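Small roller and tray for a basement wall, dry edges and lap marks

Interior Painting > Tools and Application
11 replies

gumance_flat
Posted 2018-04-10
Basement utility room, poured concrete walls, previously painted. One wall done in February with a 9 inch roller and the cut-in done with a brush. Cut-in band is visible under side light as a different texture, 2 to 3 inches wide along the floor and the ceiling. Same can, same sheen (eggshell), two coats. I want to avoid this on the remaining 3 walls. Plan is to replace the brush with a mini roller for the perimeter and keep the 9 inch for the field. Is a 4 inch cover enough to match the stipple, or does the core diameter matter?

Domański
Nap matters more than core diameter. If the field is 3/8 nap, the perimeter has to be 3/8 nap. A foam mini cover next to a woven 9 inch cover will show a band as clearly as a brush does. Core diameter affects how much paint the cover carries, so you reload more often.

bronow77
Disagree in part. A small core turns faster for the same hand speed and spatters more. It also leaves a finer stipple at the same nap if you push on it. I did 137 square feet of block wall this way and had to go back over all of the edges.

Domański
If you push on it, yes. Don't push on it. Reload.

gumance_flat
Existing cover is 3/8 woven. I will get the same nap in the 4 inch. Next question is the tray. I would like one tray for both rollers so the paint is the same age in both. A mini roller in a full size tray seems to pick up unevenly. 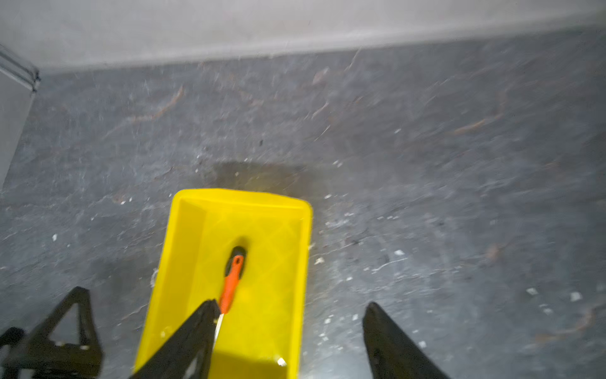 LeokadiaD
Uneven pickup comes from how the cover is loaded, and a larger tray doesn't prevent you from loading it correctly. Fill the well only, no higher than the bottom of the ramp. Touch the cover to the paint, roll it up the ramp, lift, and repeat until the whole circumference is wet. Molded ridges in a diamond pattern, like the ones on the yellow tray in the photo, are enough to turn a small cover as long as they are not full of dried paint. Once they fill in, the cover slides and you get one heavy side. Scrape the ramp or change the tray.

bronow77
Or skip the tray. A small bucket with a grid takes less floor space and you can't step in it. Ramp trays also skin over faster with that much surface exposed.

LeokadiaD
In a basement at 60 F with the door closed I have not had a tray skin over in under an hour. Cover it with a damp towel if you stop. A bucket is fine on a ladder. For the bottom edge of a wall you are kneeling anyway and the tray is at the right height.

noemi_jaramillo
Two points nobody has raised.

1. Sequence. Cut in a section of 4 or 5 feet, then roll the field into it while it is wet. Cutting in the full perimeter first gives you a dry band no matter which tool you use. I suspect that is what happened on the February wall.

2. The first load of a new cover should go on scrap cardboard. New woven covers shed. Wrap with masking tape and peel before use, then wet slightly with water for latex and spin out.

gumance_flat
You are right about the sequence. Perimeter was done on one evening and the field the next day. I assumed two coats would level it.

Domański
They won't. The second coat follows the texture of the first. Sand the band with 120, dust, and recoat that wall corner to corner.

bronow77
I would sand the whole wall. If you only sand the band you get a smooth stripe in place of a rough one.

Domański
Feather it out 6 inches and there is no stripe. Sanding a full basement wall for a texture you can only see under side light is a waste of a day. Check for moisture first as well. If there is efflorescence along the floor line, the texture may not be brush marks.

gumance_flat
No efflorescence. Taped plastic to the bare patch near the drain for 3 days, dry on both sides. I will feather the band, recoat that wall, then do the others in 5 foot sections with the 3/8 mini. Ordered a Grarkeck cover pack and a spare tray. Will report under side light when the second coat has cured.

noemi_jaramillo
Mix all the cans together before you start if you are opening more than one. Stir again each time you refill the well, eggshell settles.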